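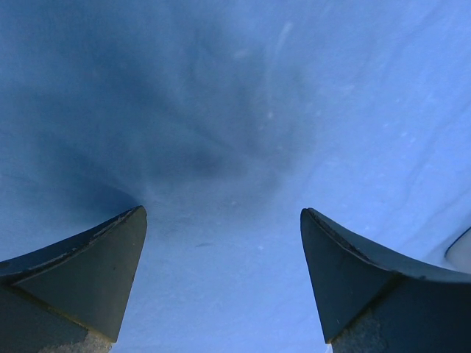

The night shift asked again whether a sheet with a pulled thread counts as a fail, and the answer hasn't changed: a pulled thread passes, a hole of any size doesn't.

Fillska Guest House, Stotham
Linen room and bed linen check - July

1. Flat sheets, pale blue
Spread on the table and checked both sides. Pass.
Comment: two sheets with worn hems moved to the rag bin. Please don't put them back on the shelf.

2. Fitted sheets
Elastic checked at all four corners. Pass with comments.
Comment: the older Stüber sets are going slack. They still hold on the single beds. Don't use them on the doubles, the corner rides up and guests catch a foot in it.

3. Shelving
Brackets tight, no shelf bowing. Pass.
Comment: top shelf is for pillows only. Someone had stacked blankets up there again - moved down.

4. Clearance around the heater
Must be 1,000 mm on every side. Fail.
Comment: laundry cart parked at 800 mm. Moved at the time of the check. Tape line on the floor has worn off and needs doing again before the next check.

5. Dryer lint screen and duct
Screen clean. Duct not opened.
Comment: Flister are booked to do the duct. Leave the back panel alone until they've been.

6. Walkway to rear door
Clear. Pass.
Comment: door closes by itself but needs a push for the last inch. Reported.

7. Stock
Flat sheets 354, fitted sheets 180. Matches the book.

8. Detergent and bleach
Lids on, labels readable, stored below eye level. Pass.
Comment: one spray bottle with no label, emptied and thrown out. If you fill a bottle, label it first.

9. Folding table
Legs locked, top wiped down. Pass.
Comment: rough spot on the near corner sanded. It was snagging fabric, so this may be where the pulled threads came from. Will look at it again next time.

10. Lighting
Both tubes working. The one over the shelves flickers when first switched on.
Comment: spare is in the hall closet, bottom left.

Open items: floor tape (4), duct (5), rear door (6).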